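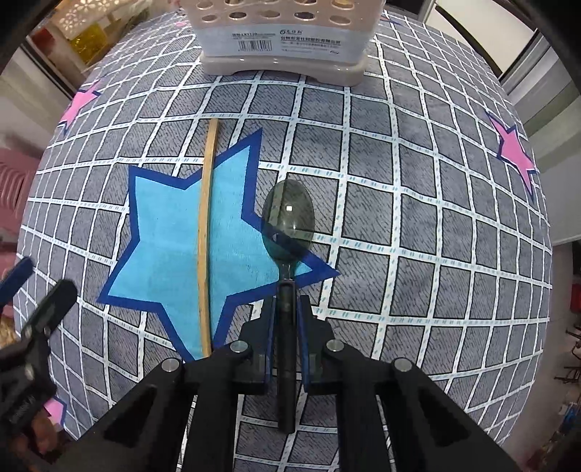
From: Marlene Lindemann
To: plistmont-grippers
Date: 2022-06-07
Subject: Re: [plistmont-grippers] finger pads for thin handles, and the lens question

Quick one before I have to give the bench back. Answers mixed in with the quotes, sorry, no time to make it pretty.

Wiegand workshop wrote:
> We are trying to decide between the bare fingers and the Brulthorpe
> strips for the hand-held units. Our objects are mostly kitchen stuff,
> thin and smooth. Did anyone compare them on the same objects?

Yes. Strips, no question for me. Bare fingers are OK on anything chunky, a cup or a sponge. On a spoon handle you squeeze harder and the handle rolls anyway. With the strips on I can close on a narrow handle and it stays pointed where I point it. Most of the time. If you grab too near the bowl it still wants to tip, so go for the handle right behind where it narrows.

Put the strips on with the fingers fully open and press from the tip down. I did my first pair the other way and had a bubble at the tip, which is the only part that matters for chopsticks. Had to peel and redo. Alcohol wipe first, let it dry.

> Also how flat an object can you get off a tablecloth? Our people say
> the fingers are too fat at the ends.

Your people are right, kind of. A flat bamboo strip lying on the cloth is the worst thing I have. One finger ends up on top of it, or both slide past. What works is coming in lower and dragging a little, so the cloth bunches under one side and the strip lifts. Ugly but it works. Chopsticks are easier than the flat strip, they have some height. Two of them side by side is annoying again, you get both or you nudge the other one away. I leave a finger's width between them now and thats fixed it.

Do NOT file the tips down. I tried that back in April and the pad had nothing to sit on.

> Which lens are you on? The wide one bends everything and we are not
> sure the bend is worth it.

Wide one. Both units. The table comes out looking like the top of a ball and the grid lines on the cloth go all over the place near the rim, but I get both fingers plus the whole work area in one view and don't lose the object when the wrist turns. Tried the narrow lens for one afternoon and kept losing the second spoon out the side. Undistort afterwards if you need straight lines. The Pikness script does it fine, just calibrate each unit seperately. I used one file for both and wondered for ages why the left one was off. 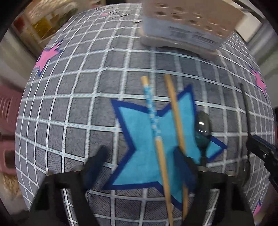
Wide lens, spoon and two chopsticks on the blue star, fingers either side of the lower ends.

A few things to look for with the wide lens:

Blur. Mine gets smeary on anything I sweep over fast. More light first, then shorter exposure. Other way round you just get dark footage.

Shiny spoons. Bright spot in the bowl, and if auto exposure is on, the rest jumps around when the bowl comes into view. Lock it.

Clutter at the rim. You will see shelves, stools, all of it. Doesn't bother me, might bother whoever does your labeling.

> Last thing, does the grip width reading drift for you? Ours does after
> a while and we zero it by hand.

Drifts here too. Six closes on nothing at the start of each session and the reading settles, then zero. Before that I was zeroing cold and it was off by up to 2 mm by lunch – enough that a chopstick and an empty grip read the same. Check the screws on the top plate too. One of mine had backed out a bit and half the "drift" was just that.

Haven't tried the Pikness controller with the new firmware so can't help there. Anyone?

Rough numbers since somebody will ask: 70 picks with strips, same objects, mixed order. I dropped two. Both the flat bamboo one, both when I was rushing. For bare fingers I stopped keeping score because I was getting cross, so no, it isn't a real comparison, don't put it in a slide.

Still open on my side:
- do the strips pick up lint from the cloth over a longer run (think so, not sure)
- is the blue or the black Brulthorpe strip softer, they feel the same to me
- handing a spoon from one gripper to the other, I can do it but not twice the same way. If anybody has a trick for the angle please post it

Wiegand, if you want the spare pair of strips I can put them in the mail, send me an adress off list.

Marlene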